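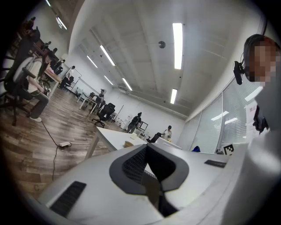

White horizontal blinds along the window side of the long room.

Cleaning Horizontal Blinds in a Big Room
Posted 6/4/25 by Heike Gerlach

A long bank of windows gives good light and collects a lot of dust. If your workroom has blinds from one end to the other, do them a section at a time. I do 4 sections in a morning and leave the rest for another day.

What you need: two old cotton socks, a bucket, dish soap, a vacuum with a soft brush, a dry towel for the sill.

Turn the ceiling lights off first. Daylight coming in from the side shows dust on the slats much better than tube lights do.

Clear the sill and the end of any table near the window. Take down signs taped to the glass and put them somewhere flat. Old tape marks come off with a little rubbing alcohol on a rag – test a corner first if the pane has a film on it.

Close the slats all the way and run the soft brush across them, top to bottom. Flip them the other way and repeat. Most of the dust is gone at this point, and on a light cleaning you can stop.

For sticky slats, put a sock on your hand, dip it in warm soapy water and wring it out hard. Pinch each slat and pull from the middle toward the end. Hold the slat with your other hand so it doesn't bend. Go over it again with the dry sock. Leave the blinds down and open until they dry.

Do the floor last. On wood-look planks, vacuum along the boards, then use a damp mop. Standing water gets into the seams. Ottmar Thiele wrote in to say he lays an old bedsheet under the windows before he starts, and I have done the same ever since.

Light fixtures and ceiling detectors can be dusted on the same day with a long-handled duster. Switch the lights off and let the tubes cool. Go lightly around a detector and keep sprays away from it.

Next in June: getting marker off a white tabletop.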